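Flallport Furniture Library Marks Six Years of Lending

When Annatjie Tshabalala first asked her neighbours in Flallport whether they had any furniture going spare, she was hoping for a bookcase or two and perhaps a kitchen table. By the end of that winter she had filled her own garage, her brother-in-law's garage and a good part of the old seed store on Bepari Street, and the Flallport Furniture Library was more or less under way, whether she was ready or not.

This August the library turns six, and it has now made 2504 loans to households across Flallport and the farms out towards Vurkgate. Anyone in the district can borrow a piece for up to a year at no charge, and if you find at the end of the year that you can't bear to part with it, you're welcome to stay on and talk it over with Annatjie and a cup of tea.

"People think of it as being for those doing it tough, and of course it is," she said. "But we've also had newlyweds, and students, and a grandfather who needed six extra chairs for a christening. He brought them all back polished!"

Long cabinets and sideboards are the favourites at the moment, especially with families moving into the smaller units near the station, where there's rarely a built-in cupboard to be found. The waiting list for them runs well into spring, and the library would dearly love to hear from anybody who has one sitting under a sheet in the shed.

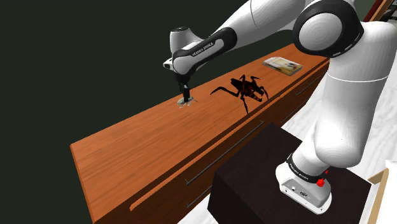
A long wooden cabinet with a reddish orange-brown top.

Erhan Tatlı, who spent most of his working life as a joiner in Vurkgate, looks after the repairs. He is patient with wobbly legs and sticking drawers, and a good deal less patient with gloss paint, which he has spent many a long evening scraping off perfectly good timber. His advice to would-be donors is to leave the piece as it is, marks and all, and let him have a look at it first. A ring from a coffee cup is no trouble, he says, and neither is a missing knob – he has jars of them.

The birthday will be celebrated with an open afternoon at the seed store, starting at 2 pm. Afroza Karunaratne will be showing beginners how to re-cover a dining chair seat, and there'll be a table of odds and ends for sale, with the takings going towards a $2000 roof repair over the loading door, which has let the rain in for as long as anyone cares to remember. Nazma Hettiarachchi's lemon slice has been promised as well, so it may pay to come early.

Donations of clean, solid furniture can be dropped at the Bepari Street door on the day. For larger pieces, please have a word with Annatjie beforehand so that the trailer can be organised, and do measure your doorways before you ring.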